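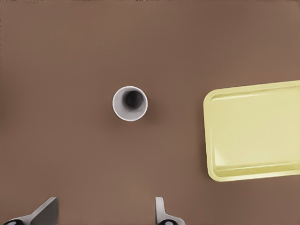
Reading the Memoir as a Historical Source
Handout 3, Department of History, Prevska College
Course leader: Elmarie Potgieter. Seminar tutor: Seija Kauppinen

Published memoirs of military and political figures are among the most widely read accounts of nineteenth-century America. They are also among the most difficult to use well. The author writes with knowledge of how events ended, often many years later, and frequently in reply to earlier accounts.

Students should distinguish between the time described and the time of writing. A general recalling a campaign may have worked from his own letters, from official reports or from memory alone. The preface will sometimes state which. Where it is silent, compare the dates and place names in the text with those in the orders and dispatches of the period.

Attention should also be given to the publisher. Many memoirs were sold by subscription, and the wishes of subscribers could affect length, tone and the choice of episodes. Later editions may omit passages or add notes by relatives. Always cite the edition used.

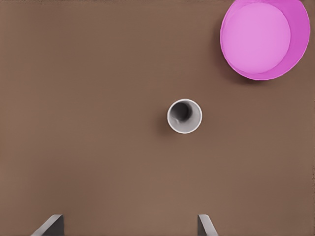 Pink bowl on a brown tabletop, viewed from above.

Spoken versions require separate treatment. A modern actor reading a memoir aloud brings emphasis and pauses which are absent from the printed page. Such recordings may be cited as interpretations, with the name of the reader, but quotations must be taken from the printed text.

Preparation for the seminar
Read pages 16 to 28 of the course reader and the letter printed on page 125. Note any event which appears in both the memoir and the letter, and record how the two accounts differ. Written notes should be handed to Seija Kauppinen by Tuesday, August 25, 2026. Requests for an extension go to the course leader.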